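탄산 끊기 두 달째, 중간 보고

2018년 2월 14일

다들 초콜릿 사진 올리는 날에 저는 탄산 얘기나 하고 있네요 ㅎㅎ 작년 12월에 큰소리 뻥뻥 쳤던 거 기억하시는 분 계실까요? 하루에 콜라 한 병씩 꼬박꼬박 마시던 제가 탄산음료를 끊겠다고요. 댓글에 "일주일 본다"고 쓰신 분, 저 다 기억하고 있습니다.

일단 결과부터 말하면 완전히 끊지는 못했어요. 두 달 동안 세 번 마셨습니다. 한 번은 회사 송년회, 한 번은 치킨(이건 봐주세요), 나머지 한 번은 그냥 졌어요. 야근하고 집에 가는데 머릿속에 그 톡 쏘는 느낌밖에 없더라고요. 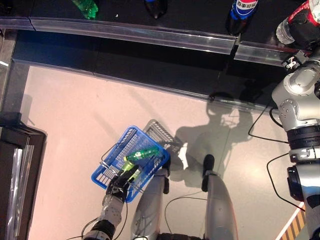
제일 힘든 건 첫 15일이었어요. 오후 세 시만 되면 머리가 띵하고 괜히 짜증이 나서 옆자리 동료한테 미안할 정도였거든요. 커피로 버텨 볼까 하다가 그러면 밤에 잠을 못 잘 것 같아서 보리차를 진하게 끓여 가지고 다녔어요. 처음엔 이게 무슨 맛인가 싶었는데 얼음 잔뜩 넣고 마시니까 꽤 괜찮아요. 텀블러는 540ml짜리 Flaven 걸 쓰는데 뚜껑이 좀 뻑뻑한 거 빼면 만족합니다. 색깔은 남색으로 샀다가 살짝 후회 중이고요.

그러다 1월 중순쯤 회사 사람 Faisal Talpur 씨가 석류 식초를 물에 타 먹어 보라고 알려줬어요. 물 300ml에 식초 한 숟갈, 거기에 레몬 한 조각! 새콤하니까 탄산 생각이 확 줄더라고요. 빈속에 마시면 속이 쓰리니까 저는 꼭 밥 먹고 마셔요. 한번은 욕심내서 두 숟갈 넣었다가 기침을 얼마나 했는지 몰라요.

돈도 꽤 굳었어요. 음료수 살 때마다 참은 돈을 저금통에 넣고 있는데 벌써 묵직합니다. 이걸로 동네에 새로 생긴 빵집 Arnarley에 가서 무화과 깜빠뉴를 사 먹을 생각이에요. 음료수 끊고 빵이라니 남편이 옆에서 웃고 있지만 못 들은 척하는 중 ㅋㅋ

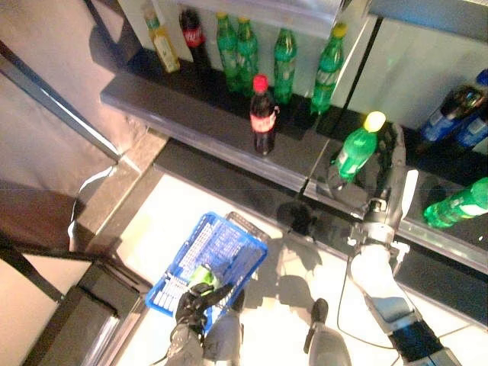 그럼 탄산수도 안 마시나요?
탄산수는 마셔요. 단맛 없는 걸로 주말에만 한 병씩 마시고, 평일에는 집에 아예 안 사다 놓습니다.

살은 별로 안 빠졌어요. 대신 과일이 엄청 달게 느껴져요. 예전엔 귤 하나 까 먹어도 밍밍했는데 요즘은 한 자리에서 여섯 개는 기본이라 손끝이 노래졌어요. 믹스커피도 너무 달아서 반만 타 먹고요.

목표는 일단 100일까지예요. 3월에 친정 식구들이랑 고기 먹으러 가기로 했는데 거기가 고비일 것 같아요. 고기 먹을 때 탄산 대신 뭐 드시는지 댓글로 좀 알려주세요. 매실차 빼고요, 그건 저희 엄마가 벌써 한 통 보내셨어요!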